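How to shoot silhouettes with your phone (and get them right on the first evening)

Share this post
Comments (9)

I used to think silhouettes were a lucky accident. You point the phone at a sunset, your friend turns into a black blob, and you delete it. Then last September I spent a week at my sister-in-law's place with nothing but my phone and a lot of free evenings, and I got completely hooked on them. So I wrote down how I do it now, mostly for my friend Shazia Bangash, who keeps asking me and keeps forgetting!

What you need

A phone, a bright background and something with a clear outline. That's really it. The regular camera app is fine. I do most of mine with it, and I only open Hayat (the manual camera app I use) when the light gets tricky.

Step 1. Find the light first

Pick the background before the subject. The sky in the half hour before sunset is the easy choice, but a big window works too, and so does a lit shop front after dark. You want the light behind your subject and as little as possible falling on the side that faces you. If there's a street lamp or a white wall behind you, take a few steps to one side and look again.

Step 2. Get low

This is the one that changed everything for me. If you shoot from standing height, half of the person ends up in front of dark ground and the legs just disappear. Squat down, or put the phone almost on the grass (flip it upside down so the lens is closer to the ground), and suddenly the whole body is up against the sky.

Step 3. Tap on the bright part and drag down

Tap the brightest part of the sky, but not the sun itself. On most phones you can then hold your finger there until the exposure locks, and a little slider shows up. Drag it down until your subject goes fully black. I usually go a bit further than looks right on the screen – mine always seems brighter outdoors than the picture ends up being.
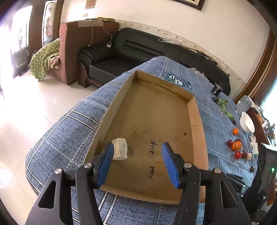 Turn off HDR if your phone lets you. HDR tries to rescue the shadows, and the shadows are the whole point. And turn off the flash too, please. I once shot an entire beach walk with it on auto.

Step 4. Work on the outline

With no faces and no colors, the shape has to do all the work. Ask people to turn sideways so you get a nose and a chin. Keep a gap between arms and body, and between one person and the next, or they melt into a single lump. Hats, bikes, umbrellas and dogs on leashes are great. Big puffy coats, not so much.

Khurram Awan posed for me with a guitar, and the first try looked like he had swallowed it. We turned him a quarter of the way around and there it was, strings and all.

Step 5. Focus

If you tapped on the sky, your phone may be focusing way off in the distance. For a person a few yards away that's usually okay. For something close, like a flower or a hand, focus on it first, lock, and then bring the exposure down.

If you do use manual settings

Start at the lowest ISO you have and a shutter speed of 1/500, and go from there. For white balance I like the cloudy setting, or up to 3,000 K more than what auto picks if I want the sky really orange (too much and it looks like soup, so go easy).

Editing

I keep this short. Pull the blacks down until the last bit of shirt pattern is gone, add a touch of contrast, and crop. Zoom in and check the edges for stray stuff, like a trash can growing out of somebody's knee. My phone had 3,765 photos on it after that week, so these days I also pick three favorites the same night and delete the rest.

Try it tonight if your sky is clear, and drop a link in the comments if you get one you like. Next time I'll do the same thing indoors, with just a window and a bedsheet.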